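Sirkance Secondhand is hiring - sorter / floor person, part time

Posted in: Jobs, Retail, Part time

Looking for someone to start in February, sooner if you can swing it. We sell used clothing, bedding and linens out of the old Kesar building and also online. Small shop, big back room. Things come in faster than they go out and we need another pair of hands.

Pay and hours are further down, please read to the end before you write us. Last time we got a lot of emails asking stuff that was already in the ad.

What the job is

Sorting, mostly. Bags come in at the side door, you open them, you go through them. Good stuff goes to pricing, OK stuff goes to the bargain racks, the rest goes in the rag bin for pickup. You'll learn what sells here pretty fast. Wool sells. Plain cotton sheets sell, fitted ones less so. Kids' snow pants sell the day they hit the floor. Office blouses sit there forever, sorry.

Also:
checking pockets (every time, no exceptions)
buttons, zippers, underarms, hems
folding, a LOT of folding
steaming
tagging and hanging
ringing people up when the register gets busy
carrying bags in from cars when somebody asks

The house calls

Part of the job is off site. People call when they're moving or clearing out a relative's place and we go sort with them in the home. You go with one of us, never alone. We take the van. It can be a slow afternoon in a stranger's bedroom with closets emptied out and you need to be nice about it. Some folks want to tell you about every coat. Let them. Don't say what something is worth in front of the family, we do that back at the shop and send a list.

Shoes off if they ask. No going through drawers unless you've been told that drawer is part of it. Letters, photos, jewelry and cash get handed straight to the owner.

Who we want

Somebody reliable. That's most of it. You don't need retail experience, we'll teach you the register (it's a Cemero, old, beeps at you, you get used to it). You do need to be OK standing for a whole shift and lifting bags up to 60 pounds with help. Dust too. If you have bad allergies this is probly not the place, the back room gets linty even with the fans on.

Nice to have but not required:
a drivers license, we'd put you on the van
Spanish, or any other second langauge
you can sew a button or fix a hem
you know fabrics by feel

Age 18 and up because of the van insurance. Students fine. Retirees very fine, two of our best ever were retired.

Hours and pay

Shifts are 4 hours, morning or afternoon, your pick mostly. At least 2 shifts a week to start and one of them has to be Wednesday, that's intake day and it's all hands. More shifts in spring when everybody cleans house. Pay is hourly, above minimum, we'll give you the number on the phone and it goes up after your trial month. Checks every other Friday. Paid break. Staff discount is good, and you get first look at the racks before opening, one item a shift, don't be greedy.

No benefits at this size, wish we could.

Bedroom sorting, piles and all:

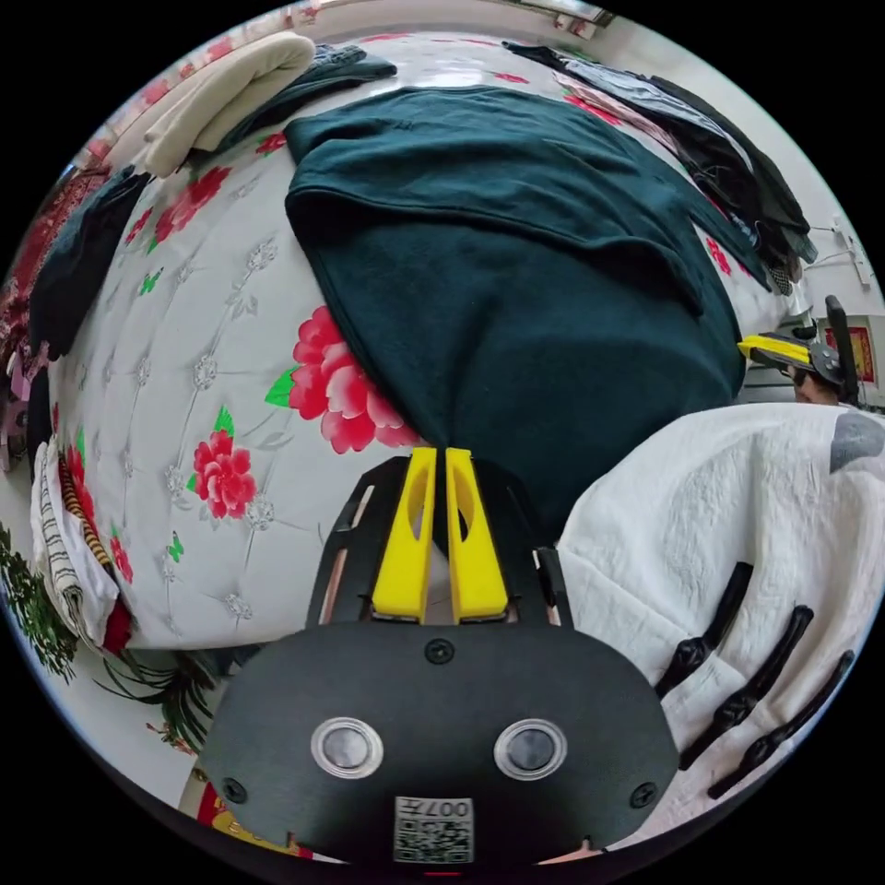
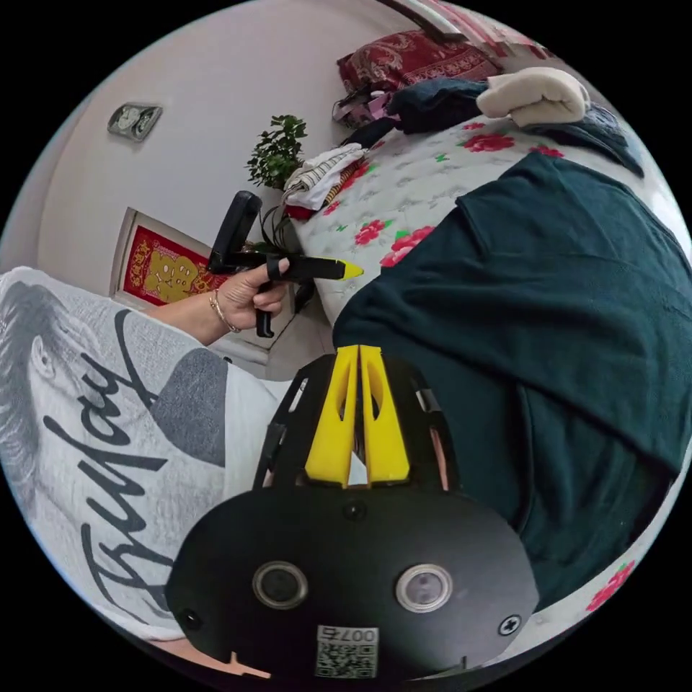
Trial shift

Everybody does one before we decide. Paid, same rate. You'll sort a couple bags next to one of us and do a bit of folding. We're not timing you. We do look at whether you check pockets.

Wear closed shoes and clothes you don't care about. Bring water and a snack, there's a fridge and a microwave but the nearest place to buy lunch is Vasiliu Bakery and they sell out early. Gloves and masks are here, take what you need.

How to apply

Come by the counter with your name, phone number and which days you can work. A resume is fine, a note on paper is also fine. Or call the shop and leave a message at extension 507, speak slow, the machine cuts out. We call back within the week. No texts please, it's a landline.

If you applied before and didn't hear from us, try again, we lost a stack of papers in the move and felt bad about it.

Parking is behind the building. Spots by the side door are for drop offs only so don't park there even for a minute. Bus stops out front.

Ad stays up until we've got somebody.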